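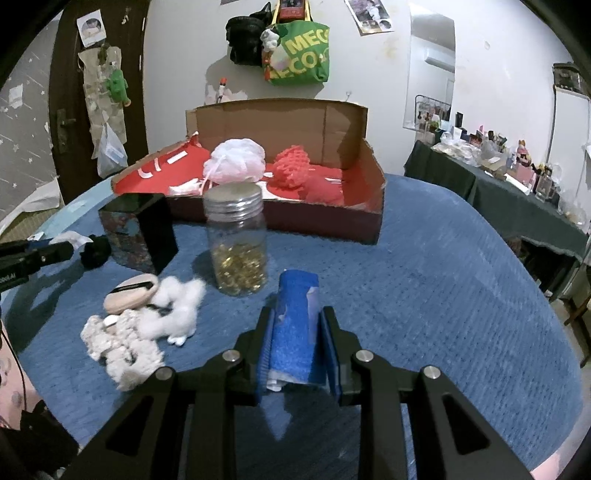

A round table with a blue cloth, a glass jar and cotton balls. Photo: Lenni Valtonen

The table that came down the stairs

By Jocelyn Mangubat

When my aunt moved from her house in Flelton to a flat with two rooms, she wanted to keep only one piece of furniture, the small round table from the hall. Her daughters offered her a new bed, a sofa with a motor, even a desk. She accepted the bed. About the table she would not discuss.

I have thought often of this table since April, when I began to visit people who had moved late in life into smaller homes. I expected to hear about photographs and letters. Many of them spoke first about a surface: a shelf by the door, a tray, the top of a sewing machine. It was the place where the hand goes in the morning before the eyes are fully open.

Mr. Lukáč, a retired piano tuner, lived 22 years in the same apartment in Plaltavwood. His new building has 504 units and long corridors which all look alike to him. In the first week he went two times to the wrong floor. Inside his own door he was never lost, he told me, for his daughter had drawn on paper where each thing stood on his old night table, and she put it all back in that order before he arrived.

"She even put the broken watch," he said. "I was so glad for the broken watch."

Not every family has this patience. A move is expensive, the truck is paid by the hour, and the small things go last into any box that still has room. Some stay in that box for six months. One woman I met was still buying nail scissors, again and again, because she could not open the tape with her sore fingers and did not like to ask.

My aunt asks for everything. She asked that the table should stand near the window, then near the bed, then again near the window, where it is now.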